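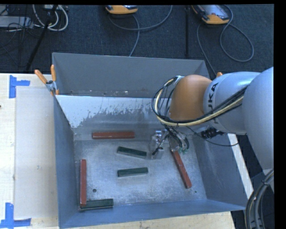
Red bars and green bars in the metal bin.

millrace_dot
Anyone here switched from liquid dish soap to solid bars? We go through a bottle a week and I'm tired of hauling them home. Found a place online, Sivcombe, that ships a box of 19 plain bars with no wrapping.

oldpanhandle
Did it in September. Works fine on plates, not great on anything greasy. You have to rub the brush on the bar a lot more than you'd think.

Flukitz
Disagree on grease. Hot water and a stiff brush and my roasting pan comes clean. What's your water like? Mine is soft.

oldpanhandle
Hard. Very. I get a film on glasses.

Flukitz
Then that's your problem, not the bar. Real soap leaves scum in hard water. Get one made with a detergent base.

amaral_st
Those cost more though. I weighed mine on the kitchen scale, 149 grams, and it lasted two people a month. A bottle of liquid lasted us longer for less money. I went back.

millrace_dot
Was it sitting in a dish with drainage?

amaral_st
No, on a saucer.

Flukitz
Well there you go. It melts if it sits in a puddle.

amaral_st
Maybe. Still not buying a special dish for soap.

Mei-kuen Yeh
Don't put it in the dishwasher, in case anyone is wondering. My son did. Also let new bars sit out a couple of weeks before using them, they last longer.

millrace_dot
OK, ordering one box. Our water is medium hard, so I'll report back on the glasses.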